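Clodbridge test flat, bedroom task: pre-run inspection, simulated room
Checked by Ojārs Laur

Double door closed: pass.
Both grippers open at start: pass.
Bed cover in place: pass. Checked pattern; watch for false edges.
Items on bed: comment. The phone-like one should grip. The thin dark one lies low and may need two attempts. 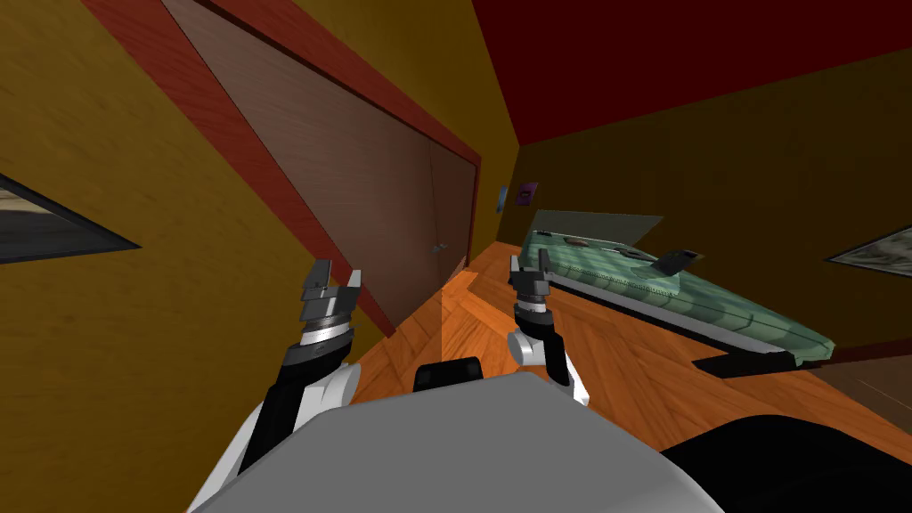 Page last changed: November 19, 2024

Bed clearing only. Folding the cover stays a manual job until Nisbet passes 165 runs.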